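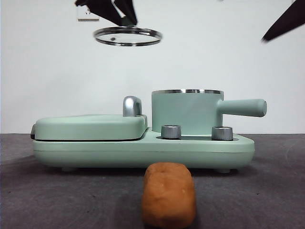 Workshop » Small builds » Arms and grippers » Lifting lids

Getting a bench arm to lift a saucepan lid

By Beatriz Sequeira

A pan lid is a good first job for a home-built arm once it can pick up blocks. It has one obvious place to hold, it is heavier than it looks, and it has to go back where it came from. We have been working on it in the shared workshop at Simões, on the long bench, using a small breakfast cooker with a lidded pan on the right and a grill on the left. These notes are for members building their own arm, and they assume you already have two fingers that open and close.

Fix the cooker first
Small appliances slide. Ours stands on little feet, and a light knock from a finger is enough to turn it a few degrees, after which every saved position is wrong. Put two strips of tape on the bench along the front and one side and push the cooker back against them before each run. Leave it unplugged the whole time you are practising. You can learn everything about lids with a cold pan.

Use something soft for food
A lump of dough or modelling clay will do for a loaf. It takes a dent where the finger closed, so you can see how hard you squeezed. Press it back into shape and go again. Save eggs until the arm is behaving, and keep them in a steel bowl so a cracked one is easy to wipe out.

Hold the knob or the rim
There are two ways to take a lid and you should try both. From above, with a finger on either side of the knob, the lid stays fairly level and the weight is under the grip. By the rim you can get at a lid when something is in the way of the knob, but metal rims are smooth and the lid wants to swing down. If you go for the rim, close slowly, lift a finger's width, stop, and look before you lift further. 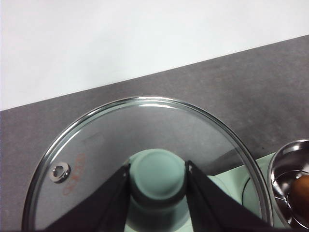 A knob that flares out where it meets the glass helps you in one way and hinders you in another. Grip too low and the fingers ride up the slope as they close. Grip too high and you only have the rounded top, and the lid tips. Aim for the straight part in between. Mark the height on a bit of card and stand it next to the pan while you set the position, then take it away.

Cover the fingertips
Bare printed plastic on a smooth knob is hopeless. Cut the pads from an old rubber glove or a bit of grippy cloth and glue them on flat, with no fold at the tip. Rough up the plastic with sandpaper first and leave the glue overnight. Check the edges at the start of each session, as a lifted corner will catch on the knob when the finger opens and drag the lid with it.

Glass and cameras
If you have a camera near the wrist, clear glass will give you trouble. It sees the bench through the lid and the lamp on top of it. Point it at the knob, which is a solid colour on most pans, and let the rest of the lid follow from there. A dark matt bench top is better than a shiny one. Move the lamp round until the bright patch on the glass is away from the knob.

Coming back down
Most of our clatters have been on the way down. Stop above the pan, line up, then lower slowly. Open the fingers only when the lid has stopped moving, and open them a little before you raise the arm. We had ours lifting the lid straight off again for 11 runs before Rui Seixas noticed that the hand was going up while the fingers were still opening.

Keep a folded tea towel on the bench in front while you are learning. If you are using two arms, park the second one well to the side until the first is reliable.

Comments

Deolinda Guerreiro
Would the rubber glove pads stand up to a hot lid? I'd like to use mine on porridge in the end.

Beatriz Sequeira
I wouldn't. Ours have only ever touched a cold pan. Try silicone baking mat, but test the glue as well.

Bernardo Antunes
Rim grip worked for me once I stuck a thin strip of foam along the inside of both fingers. Took 13 goes to get the angle right. The foam does shed bits, so not for anything you plan to eat.

Beatriz Calado
Masking tape left marks on our bench. Is there something better for the stops?

Rui Seixas
Two offcuts and a clamp. Just make sure the arm can't reach the clamp.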